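Two-Arm Gripper Trials: Questions We Keep Getting
Posted in March by Halvard Nyberg

Is the Duman gripper worth 299?
For picking up blocks, sure. So is nearly everything else we own. For thin parts I'm less convinced. The brochure says it handles "any everyday object", and I'd like to meet whoever wrote that.

Why test with a stick?
Because it shows up bad alignment fast. A fat block forgives you. A slender rod leans if the pads don't meet it squarely, and then the other arm has to go looking for the end of it.
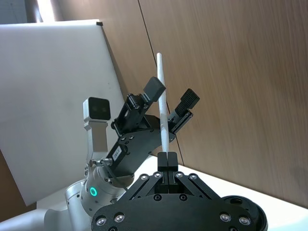
White stick in the second arm's fingers, seen from the wrist camera over a closed gripper. Note the slight tilt.

Does a tilt like that matter?
Depends who you ask. Birkena's support desk told us to correct it in software. I'd sooner see a grip that doesn't need correcting.

Are ribbed pads better?
Maybe. We ran 800 grasps and I still wouldn't bet lunch on it. Pad wear muddied the second half of the run – my fault for not swapping them.

Do I need the 79 camera bracket from Plolari?
No. Any stiff bracket will do. If yours flexes, your calibration is fiction.

Will you publish a ranking?
Not until someone repeats our numbers on another bench.

Comments (2)

Lefteris Dimitriou
We gave up on Huneck's controller for handovers. Did you try it with the force limit off?

Halvard Nyberg
Once, on a Friday. Same drift, louder motors. I wouldn't bother.

Contact | Copyright Huneck Bench Notes | Back to top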